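28 May 2024 – posted by the Tandano list desk
1 min read

The April message said:

> The Tridwood consulate will stop taking visa forms by mail.
> Anyone with a pending case should write to the embassy.

Part of that has changed. The embassy now says mailed forms will be accepted while talks on the new consular agreement go on. It has 200 pending cases, and 34 of them are from Tandano. 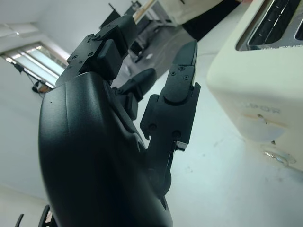
Who has to file again? Only people whose forms were sent back in April.

The foreign ministry has not given a date for the next round of talks. The last one ended after 22 days with no joint statement – both sides blamed the wording on work permits.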